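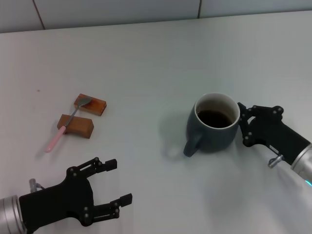
Home Projects Reports People Contact

Grasp Order in Two-Arm Table Clearing
Student project report, April 2020
Mitiku Yilma

Summary

This report presents the results of a one-term project on how a two-arm robot should order its grasps when clearing a small table. The work compared two methods for choosing which arm moves first. Both were trained on the same set of demonstrations and tested on the same robot in the Takholm teaching laboratory.

Background

Earlier student work at Takholm used the Bidach controller, which assigns each object to the nearest arm and moves both arms at once. The method is fast, but a filled cup may be disturbed when the other arm pulls at something close by. The present project asked whether a learned order of grasps would reduce spills without a large loss of time.

Method

A total of 500 demonstrations were recorded by remote operation, beginning in January. Each layout contained one filled mug, one or more soft food items, and a utensil. In the harder layouts the spoon was placed across the food, so that it had to be lifted before the food could be moved. The mug was to be held by its side and kept upright at all times.

The learned method, called Flusenel in this report, takes the head camera view and the joint positions of both arms as input. It selects a leading arm and holds the other arm still until the first grasp is judged stable. Stability is judged from finger position and motor current. No force sensor was used at the fingertips.

Testing covered 27 layouts that did not appear in the training data. Each method was given 3 attempts per layout. A trial was marked as failed if any liquid reached the table, if a food item was dropped, or if the operator pressed the stop button.

Results

Flusenel completed all 3 attempts in 18 of the layouts and had fewer spills than the Bidach controller. Its trials took longer, mainly while the second arm was waiting. Most of the remaining failures involved the spoon. When the handle lay flat on the table, the fingers often closed above it and the attempt had to be repeated. Soft food was sometimes marked by the fingertip pads, but this was not scored as a failure.

Limits

All tests used a pale table under even light, and only one shape of mug was tried. The stability threshold was set by hand and was not changed between layouts. The Ansari layout set, which includes glass cups and patterned cloths, was not tested within the project period.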